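Skarkgate's upstairs reading room gets a tidy and a new table

I popped in to see the Nam building on Skarkgate this week, mainly because I'd heard the upstairs landing had finally been sorted out, and I'm very pleased to say it has! Anyone who came to the spring talks will remember climbing those stairs and squeezing past a stack of folding chairs and a dead rubber plant. The chairs have gone down to the basement, the plant has gone altogether, and the top of the stairs now feels like somewhere you might want to stop for a bit.

Yoon-hee Jin, who runs the place with her cousin Aoi Ikeda, told me the whole job cost £2,000, and most of that went on the floor. It had been carpeted for as long as either of them could remember (a sort of porridge colour, I didn't like it) and underneath it was in a worse state than they had hoped. A local firm, Tranov, did the work over 12 days, and Yoon-hee said the smell of varnish hung about for longer than that. The handrail was kept, I was glad to hear. The building is 105 years old and Aoi reckons the rail is original, though she's still looking for the paperwork.

My favourite bit is the table. It's white with a wavy edge, which sounds daft but looks lovely, and it means you can get round it without catching your hip on a corner – I speak as someone who caught her hip on the old one every single visit. It came second-hand from a dentist's waiting room in June and had to be carried up the stairs on its side, with a lot of shouting.

There's more to do. The cables still need tidying away along the wall, and Yoon-hee wants proper shelves so the 184 donated books can come out of their boxes. For now the table is being used for whatever is being put away that day, with flowers at one end to cheer it up.

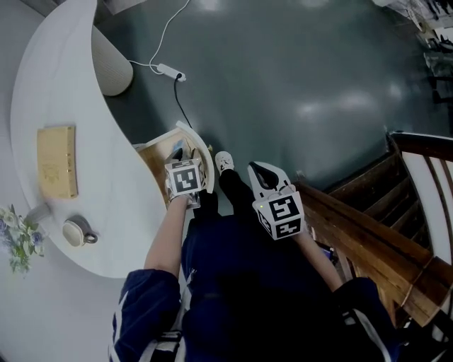
The wavy-edged table at the top of the stairs, with flowers and a gold-coloured box.

The landing will be open to visitors every afternoon from two o'clock until the end of June, and there's no need to book. Tea is downstairs, as before, and you're welcome to carry your cup up if you've got a steady hand. Seo-ah Woo is collecting names for the autumn reading group, so leave yours at the front desk if you fancy it. They're also after a couple of comfortable armchairs in decent nick. Please ring before you bring one round, as somebody has to help get it up those stairs.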